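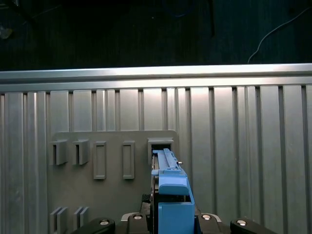 Graue Halterungen in einer Reihe vor der Profilwand aus Aluminium, rechts ein blaues Teil am quadratischen Steckplatz

Werkstattnotizen, 26. Januar 2022

Die Einrichtung der Wandfläche im Arbeitsraum Amport ist in den Grundzügen abgeschlossen. Als Träger dient eine graue Platte mit abgerundeten oberen Ecken. Die Aufteilung folgt dem Entwurf Cele, den ich im Mai erstmals zu Papier gebracht und seither zweimal überarbeitet habe.

Für die offenen Halter wurde ein senkrechter Schlitz vorgesehen — eine Lösung, die sich bereits bei der früheren Wand in Plaltia bewährt hatte. Die hohen Rahmen daneben sind neu. Ihre Maße wurden der Aufstellung von Wornik entnommen, die 23 Positionen umfasst; 19 davon sind inzwischen geprüft.

Offen bleibt die Beschriftung. Ich neige zu kleinen Schildern mit 6 mm Schrifthöhe.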